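Ultetby opens its doors to anyone who has ever wanted to learn to host a proper tea

A new season of home hosting evenings begins in March, with places for 40 households

Ultetby, the small school of home cooking and hospitality, is delighted to announce the return of its hosting evenings, which will start again in March after a long winter break and a much-needed lick of paint in the kitchen. The evenings are open to complete beginners, to people who used to have friends round all the time and have somehow fallen out of the habit, and to anybody who simply fancies a few hours of good company and a slice of something nice.

There are 40 household places this season, and each household may bring two people. Last season 193 people came through the door, a good many of them more than once, and we were so touched by the letters and cards that came afterwards that we have pinned them up along the passage for everyone to read.

"People worry terribly about having guests," said Yusri Chin, who founded Ultetby and still teaches most of the evenings. "They think the house has to be perfect and the food has to be grand. I grew up in a flat where you could touch both walls of the kitchen at once, and there was always somebody extra at supper. I'd love people to go home from us feeling that they could ring a neighbour that very night and say, come over, I've got soup."

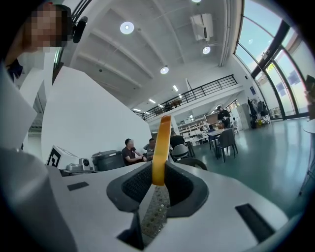 Conversation has a whole evening to itself this year, as so many of last season's guests asked for more help with it. We look at how to welcome someone who arrives early, how to draw a shy cousin into the chat, and how to keep half an ear on the oven while giving a friend your full attention. A headset with a little microphone by the cheek, like the one worn by the dark-haired person pictured, is a fine thing for a phone call, but at your own table you will want both ears for your guests, and we spend a happy hour practising just that. There will be a pot of something warming on the go throughout, and nobody will be made to stand up and speak in front of the group!

The season runs over 10 evenings, each beginning at 6.30pm and finishing when the washing-up is done. The first four are given over to cooking, with plenty of dishes that can be made the day before and warmed through. After that come evenings on baking, on drinks without alcohol, on feeding children and grandparents at the same sitting, and on what to do when six people turn up and you had planned for four. You may book the whole season or pick out the evenings that suit you best.

We are very glad to be joined once again by our friends at Dekov, the bakery on the other side of the yard, who will be supplying bread and rolls and leading the baking evening themselves. Their rye loaf has quite a following among our regulars, and they have kindly promised to share the recipe, or most of it. Tea will come from Song, who have put together a gentle evening blend for us that can be drunk quite late without keeping you up.

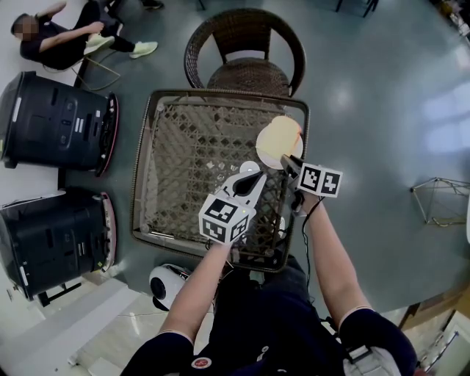
Small homes are close to our hearts at Ultetby, and the evening called A Table Anywhere is meant for people who have no dining room, or no dining table either. You would be surprised how well a friend can be looked after with a square wicker side table and a round white plate, so long as the plate has something good on it and the chair next to it is comfortable. We will talk about finger food that doesn't crumble down your front, trays that can go on laps, and where to put the coats. Cushions are provided for those who like to sit low, and there are ordinary chairs for those who, like Yusri, would rather not have to get up again from the floor.

The season closes with a shared supper, cooked by everyone who has taken part, with flowers lent by Namura, the nursery that has supplied our windowsills since the very first year. Former guests are warmly invited to come back for it and should let us know by the end of the month before, so that we can borrow enough chairs.

Booking is open now, in person at the Ultetby kitchen or by telephone in the mornings. A few places on each evening are kept free of charge for people who would otherwise have to miss out, and you need only ask. Please mention any allergies when you book, along with any food you can't abide, and we will do our best to work around it.

About Ultetby

Ultetby teaches home cooking and hospitality to small groups in a friendly working kitchen. It was founded by Yusri Chin and runs evening classes, family mornings and an autumn preserving week.

For interviews, or to come along to an evening as our guest, please ask for Yusri Chin at the Ultetby kitchen.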